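¿Para cuándo el robot que ordena el cajón?

En el boletín de diciembre volvemos a recibir la misma pregunta, esta vez por culpa de los anuncios de Woseo, que promete una máquina doméstica capaz de "dejar la casa recogida" mientras uno está en la oficina. El precio de salida son 4,000 euros, sin contar la suscripción. Mi respuesta sigue siendo que guarden el dinero.

No es que no haya avances. Los brazos que vi en el taller de Oláh cogen una caja rígida, la giran y la colocan en la estantería con una soltura que hace unos años no tenían. Pero una caja es una caja: tiene aristas y pesa siempre lo mismo. En una casa casi nada se comporta así. Un collar cambia de forma cada vez que se toca, y si está enganchado a otro hay que decidir de cuál se tira. Mi sobrina de seis años lo resuelve con las uñas y mucha impaciencia.

Los vendedores suelen contestar que es cuestión de datos. Skestska habla de 2,377 demostraciones grabadas para una sola familia de tareas; Ello, su competidora, presume de 2,936. Pregunté a las dos cuántas eran de bisutería enredada y ninguna supo decírmelo. Tampoco aclaran qué cuenta como éxito – ¿vale si el collar acaba en la caja pero anudado a la pulsera? – y sin ese detalle las cifras sirven para poco.

De modo que, cuando alguien les hable de autonomía en el hogar, propónganle un montón de cuentas, cadenas y pulseras sobre una tela y una caja al lado.

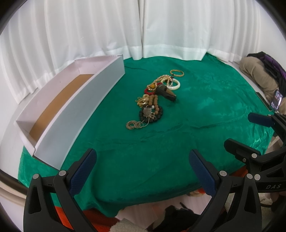
Un trabajo de joyero, con todo todavía por separar.
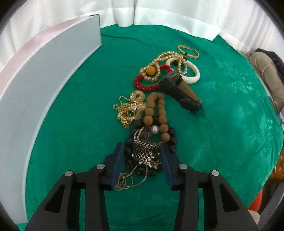

Phong Hầu nos escribe que soy injusto, que nadie compra un robot para los collares y que a él le bastaría con que doblara toallas sin supervisión. Calcula que dobla unas 200 al mes y pagaría con gusto por no volver a tocar ninguna, aunque admite que tampoco ha encontrado todavía quien se lo venda con garantía.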